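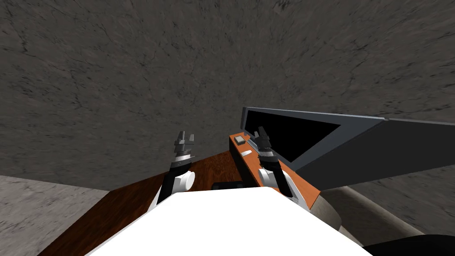
A simulated trial of a grasping policy is only as good as the paperwork behind it. That is the working premise of the Gerncombe rules, a short set of reporting requirements for manipulation tests run in software, first circulated in August and now in use at three labs. The rules cover how a scene is declared, how a grasp is scored and what has to be stored afterward. They apply mainly to tabletop work with two arms and parallel-jaw grippers, where scenes fill up quickly. An orange panel beside a wooden table may hold a small gray box, a flat white piece and a thin silver bar, and under the rules each of those is entered in the scene file before the first run, whether or not the task calls for touching it.

Evdokia Raptis, who edited the current text at Pliltholm, came to the problem through a failed comparison. Her group and a second group had tested the same policy on the same task and reported success rates far enough apart to be useless. The policy files matched. The scene files did not. One side had left the friction values for the fingertips at the simulator default, and the other had tuned them by hand and kept no record of the change.

"We spent two weeks looking for a bug in the controller," Raptis says. "The difference was in a field that neither paper mentioned."

Rule 1 now requires every contact parameter to be listed, defaults included. Rule 2 does the same for mass and center of mass. Rule 3 deals with surface appearance. A wood texture on a table has no effect on contact, but it can have a large effect on a policy that works from camera input, so the texture file and the lighting setup are both part of the declaration. Changing either one starts a new test series.
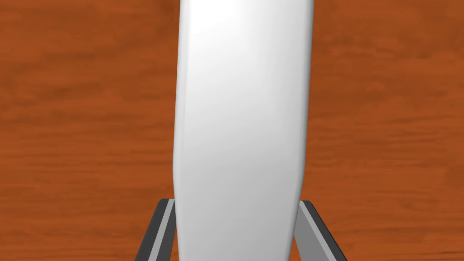

Scoring takes up the longest section. Earlier drafts counted a grasp as successful if both fingers reported contact. Phong Trương, a test engineer at Stamatopoulos, objected that contact alone says little about whether an object can be moved. Fingers can touch a smooth, rounded part and slide off it as soon as the wrist rises. The adopted wording requires contact on both fingers, a lift clear of the surface, and a hold of 7 seconds without the object rotating past a stated limit. Each stage is logged separately. A run that passes the first stage and fails the second is reported as a failed lift, and it stays in the total.

Run counts were harder to settle. The minimum is 300 runs per object, or 600 where start poses are randomized. Trương had asked for the higher figure in all cases. Smaller labs pointed to compute costs, and the split was the compromise.

Wrist camera records fall under Rule 6. Images must be saved at approach, at closure and at the end of the hold, with no cropping and no color correction. Reviewers use them to check finger placement against the logged joint values. Where the two disagree, the run is flagged and excluded until the cause has been written up.
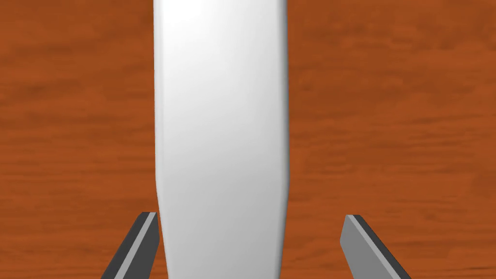 Gripper fingers on either side of a smooth white object in simulation, with a visible gap at the right finger.

The first full audit under the rules was carried out on Talto, a grasp planner for household objects. Of 1,327 runs submitted, most of the flagged entries traced back to a clock offset between the camera log and the joint log. The offset was constant, and the correction took an afternoon. Raptis has since added a requirement for a shared timestamp source.

Two questions remain open. The rules do not say how closely a simulated object must match a physical one, and they set no limit on how often a policy may be retrained between series. Drafts on both points are due for comment before the next revision. Until then, labs are asked to state their own practice in the notes field and to leave nothing in it blank.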